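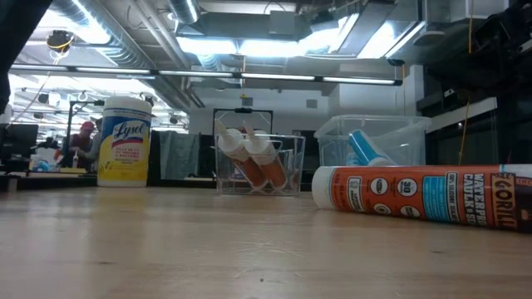

Shop Notes, page 13

Sorting caulk tubes with two arms: gripper tips

A tube of sealant is a poor shape for a two-finger gripper. The body is round and smooth, the weight sits toward the back, and the nozzle gets in the way of everything. These notes come from comparing the Volo and Dunbar fingers on a two-arm bench, with orange tubes and blue tubes as the test load.

Grip at the middle of the body. A cartridge held near the nozzle swings as soon as it leaves the table. Mark the balance point of a full tube and an empty one with tape and compare them before you set the grip position.

Set the opening wider than the tube, then close slowly. On the Pladon controller a closing speed of 11 gave a steady hold with both sets of fingers. At 150 the tube rolled before the second finger touched it.

Pad the fingers. Bare Dunbar fingers slid on the printed label. A strip of bicycle inner tube glued to each face fixed it, and the strip lasted 167 picks before one corner lifted. The Volo fingers come padded but collect dust. Clean either kind with a damp cloth and let them dry before the next run.

Keep the nozzle direction in mind. Tubes set down at odd angles to each other are a better test than a neat row, and two with their ends close together are harder again. If the gripper can only come in from one side, it will bump the neighbor.
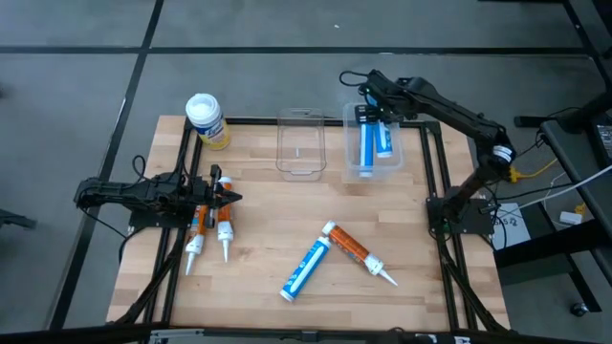

Bins need their own settings. A rim limits how low the wrist can go, so raise the approach height first and lower it a little at a time. Take the lid off and put it where neither arm has to cross it. Clear plastic is also hard on depth cameras – a band of masking tape along the rim gives the Brosdale camera an edge to find.

Hashini Munshi runs each arm alone before running the pair. It takes longer on the first day, but a bad grip is easier to trace with one arm parked.

Check the nozzle caps before every session. Silicone on a finger pad has to cure before it peels off cleanly, and a pad with residue on it will not give the same readings as a fresh one. Spare pads go in the drawer under the Pladon manual.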